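Subject: Re: [workshop-stores] trays for the sorting bench

Hauwa Uzor wrote:
> We're down to a handful of the small trays and I'd like to put an
> order in during January. Before I do, can somebody tell me which
> colors are in use on the bench and whether we still want the deep
> bins from Jisden? Also, do the stacking crates fit on the table or
> do they have to go back on the floor? Last time I ordered blind and
> we ended up with 60 lids for nothing.
>
> Hauwa

Hi Hauwa,

Red and green are the two we use. Red is for parts that haven't been checked, green is for parts that have passed. Please don't get yellow again, even if Cuko has them on offer. People put anything in them.

The shallow ones are the right depth. You can reach in and pick up a single switch without tipping the tray. The deep Jisden bins are fine for cable and packing material but small parts get lost at the bottom, so I'd skip those this time.

On the crates - yes, they fit on the table, behind the trays. Two high is the limit for me. With three I can't reach into the top one, and I'm not short.

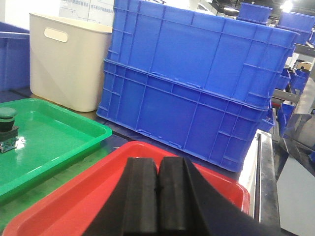

Sorting bench, red and green trays in front of the blue crates. Push button in the green tray.

The green-capped push buttons with the metal bracket are the awkward ones. The bracket catches on its neighbors if you pile them up, so they want a tray to themselves. If you're ordering anyway, get 2 extra green for that.

The cream bin with the handle hole can stay where it is, left of the crates. Jibrin's catalog used to list it under kitchen goods and it may be cheaper there. We don't need another one now.

For the small blue bins on the shelving, I'd hold off. We have over 3 months of space left at the rate we fill them. What we do need is labels. The Vimness ones peel at the corners after a few weeks - the older paper kind with separate tape held up better.

Send me the order before it goes out and I'll check the tray sizes against the bench.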